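情報ネットワーク運用論 第5回 講義資料
共用サーバーにおける資源分離とドメイン管理
担当:Haiyan Kong
2023年9月15日(金)

1. 本回の範囲

前回はDNSの階層構造と名前解決の手順を扱った。本回は、一台の物理サーバーを複数の利用者で共有する場合の資源分離、およびドメインの移管手続を取り上げる。仮想専用サーバー(VPS)については第9回で扱うため、用語の確認にとどめる。

2. 共用サーバーの構成

共用サーバーでは、ウェブサーバー、データベース、メール配送の各プロセスが同一のOS上で動作する。利用者ごとにシステムアカウントを割り当て、ファイルの所有権とアクセス権によって領域を区切る方式が基本である。ウェブサーバーは要求に含まれるHostヘッダーを参照し、対応するドキュメントルートを選択する(名前ベースのバーチャルホスト)。

TLS接続では、暗号化された要求の内容を読む前に証明書を提示する必要がある。このためクライアントは、接続開始時にSNI拡張によってホスト名を通知する。SNIに対応しない古いクライアントでは、既定の証明書が返され、警告が表示されることがある。

3. 資源の制限

制限の対象となる主な資源は次のとおりである。

CPU時間
主記憶
同時プロセス数
ディスク容量およびiノード数
単位時間あたりのメール送信数

Linuxではcgroupsによりプロセス群単位の上限を設定できる。ディスク容量に余裕があっても、iノードを使い切ると新規ファイルを作成できない。セッションファイルやキャッシュが大量に残る環境で生じやすく、演習でも確認する。

4. 事例:Gruncombe社の移行

Gruncombe社は、再販契約で借り受けたサーバー上に3237件のドメインを収容していた。新基盤Loloraへの移行にあたり、同社の技術担当Abrehet Demissie氏は、DNSレコードのTTLを事前に短縮し、旧サーバーと新サーバーを14日間並行稼働させる計画を立てた。
並行稼働中の論点は、メールの取り扱いである。MXレコードの変更が行き渡るまで、旧サーバーにも新着メールが届く。同社では旧サーバーの受信分を新サーバーへ転送し、切替後に差分同期を行った。データベースを更新するサイトについては、同期の開始から切替の完了まで書き込みを停止した。

5. ドメイン移管

レジストラ間の移管では、移管ロックの解除、認証コードの取得、登録者情報の確認を順に行う。移管とネームサーバーの変更は別個の手続であり、混同しないこと。なお、有効期限の直前に移管を申請することは避ける。

6. 課題

(1)TTLを86400秒から300秒に変更した場合、切替作業の何時間前までに変更を済ませるべきか。根拠を付して述べよ。
(2)iノードの枯渇を検知する監視項目を設計し、通知の閾値を示せ。

提出先は演習担当のSihan Weiとする。様式は初回配布のものを用いること。

参考資料
Dragica Delić「共用基盤の運用設計」講義録、2月改訂版
Guoqing Xiong「名前解決と移行計画」学内配布資料

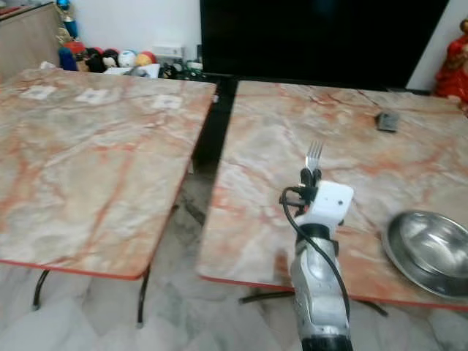

図1 大理石調の天板のテーブル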